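Print this release
E-mail this release
Reading time: 4 minutes
Search newsroom Enter keyword Go

FOR IMMEDIATE RELEASE

Momoter Asks Labs to Send Back Their Empty Tip Boxes, Including the Pink Ones

NURNTON – Momoter, the lab supply exchange, will begin taking back empty pipette tip boxes in November from any school, clinic or research lab willing to part with them. The company expects some reluctance. People who work in labs are known to throw away perfectly good chairs while holding on to every tip box they have ever opened.

The program is called Bassey, after the storage building where the first boxes were piled up and then, in time, found to be blocking a door. Labs that sign up get a flat-packed carton and a prepaid label. When the carton is full, it goes to the Momoter sorting room at Evavside, where the boxes are checked, washed, matched with their lids and passed along to labs that refill their own.

A trial run collected 2120 boxes from nine labs in the Nurnton area. Of those, 1086 were fit to go straight back into use after washing. The rest had cracked hinges, missing racks or long messages written on them in permanent marker, several of which were addressed to a coworker and will not be repeated in a press release.

Matching lids to bases took up most of the trial. Tip box makers have never agreed on a size, a hinge or a latch, and a lid that is nearly right will sit there looking fine until somebody picks the box up by it. The sorting room now keeps loose lids on their own shelf, arranged by length and then by color, and the shelf is already too short.

Color turned out to be a touchy subject. Labs use it to tell one tip size from another, and each lab is sure that its own system is the normal one. Momoter does not plan to settle the matter. Boxes will be offered by color where stock allows, and a lab that has always kept its small tips under pink lids can go on doing so in peace.
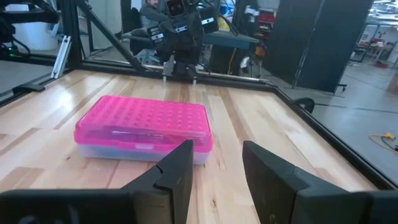 A pipette tip box with a translucent pink lid and a frosted base, on a wooden tabletop.

Boxes may be sent in with or without their lids. They should be empty. The trial turned up a good many that were described on the packing slip as empty and held a single tip in the far corner, apparently being saved for a special occasion. Labs are asked to use it or let it go.

Momoter cannot take boxes that have been used with radioactive, infectious or otherwise hazardous material, and each carton must carry a signed form saying so. The form is one page long. An earlier draft ran to four, and was returned by one trial lab with the word "no" across the top. Sharps, gloves, tubes and used tips are also turned away, along with lunch containers, however much they look the part.

Worn boxes will not be forced back into service. Those that fail the check are sorted by type of plastic and sent for recycling where a recycler will take them. Lids with old labels are soaked first – most come clean, and the ones that don't are sold at a lower price as "previously labeled," a phrase the company spent longer on than it would like to admit.

A carton holds up to 85 boxes if they are stacked with some care, and noticeably fewer if they are poured in. Pickup is free for labs in Nurnton and Evavside. Labs farther out pay the shipping and receive credit toward washed boxes, which can be spent at any time and do not have to be spent on the same color.

Sign-up opens at 9 a.m. on the first working morning of November. Labs may ask for one carton to start, with a second sent out once the first comes back. Momoter settled on this rule after learning how many of the trial cartons were being used to store tip boxes.

What to send:
Empty tip boxes of any size or color
Racks and inserts, in the box or separate
Loose lids, even if the base is long gone
The signed form, placed on top where it can be found

About Momoter
Momoter collects, cleans and resells everyday lab supplies from its base in Nurnton, with a sorting room at Evavside. Its other programs cover bottle racks, benchtop bins and stools. Requests for cartons and press questions go to the Bassey desk at the Nurnton office, open mornings until noon.

Print this release
E-mail this release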